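# Print the drying time for the worst day

Wood finish labels give one recoat time, usually measured at 70 degrees and moderate humidity. Most home shops never hold those conditions for a full day. A single figure is therefore a poor specification, and labels should carry a range.

The Prisalum hardwax oil I use lists 13 hours between coats. In April, in an unheated garage, the same product needed 40. Film thickness was the same in both cases. Temperature and air exchange were the variables, and neither appears on the can except in a footnote.

Butcher block suffers most from this. End joints and edge grain absorb at different rates, so one top can be ready to sand in one area and gummy in another. Sanding at 400 grit too early loads the paper and drags the film.
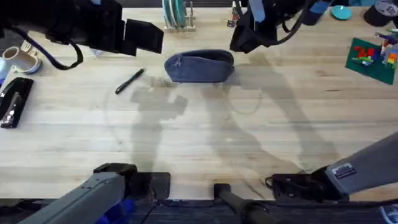
A reader of an earlier version objected that a range would only confuse buyers, and that anyone careful enough to read a chart already does a thumbnail test. I accept the second point. The first assumes buyers are better served by a precise number that is wrong for their room.

Stestance already prints a small table on its floor varnish: three temperatures, two humidity levels, six recoat times. It takes up less space than the logo. Furniture finishes should be held to the same format, with the slowest case listed first.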